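From: kitting at Barros
To: small-parts-automation list
Subject: Re: Florkutell bin picking package, anyone tried it?
Date: May, 4:40 PM

> We're a small shop in Zastosville looking at the Florkutell kit
> for moving mixed small parts out of a bin and into a tray. The
> quote includes a simulator license. Has anyone on the list used
> it, and is the simulator any good before you buy the arm?
> We run batches of 800 and the parts change every few weeks.

We've had the simulator since March and haven't bought the hardware yet, so take this as half a review.

The install was easy. You pick a room, a table and an arm, then drop in your bin and tray models. We used the stock room and set the gray bin on the left with the black tray right beside it, since that is how our benches are laid out.

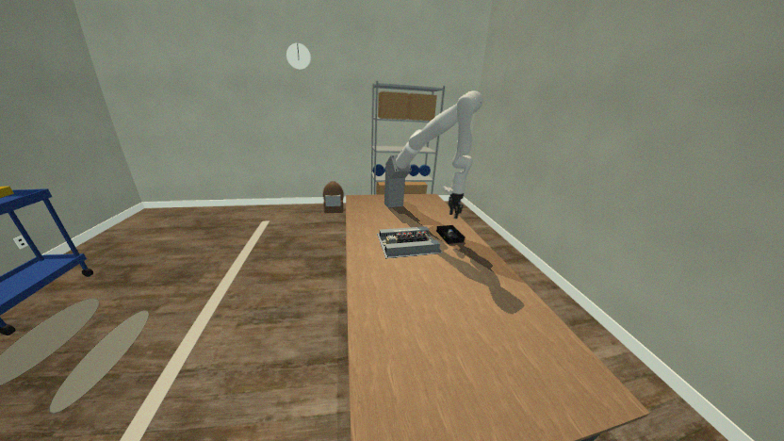

Part import took longer. Florkutell wants closed meshes, and most of our supplier files aren't. We ended up running them through Mimumora first, and that fixed all but 2 of them. Support answered our emails the same day but had no better suggestion.

Once the parts were in, we ran 3000 picks over a long weekend. The log lists 1208 of those as needing a second try, nearly all of them small parts lying against the bin wall. Turning the gripper before the descent helped, but you have to set that per part. There is no global option in the version we have.

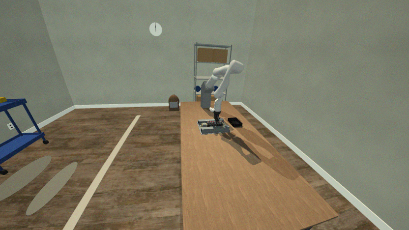

Gripper down in the gray bin, black tray to the right.

Speed in the simulator is fine on an ordinary office PC if you leave shadows on low. With shadows up it drops to around half.

For your case I'd worry about the part changes more than the batch size. Each new part took us most of a morning to set up. Ask them if the quote covers updates after the first year, too. Ours didn't, and the renewal price was only in the appendix.

I can send our config files off list if you want to compare. They're for version 2 and won't load in the older one.

Barros, kitting and packing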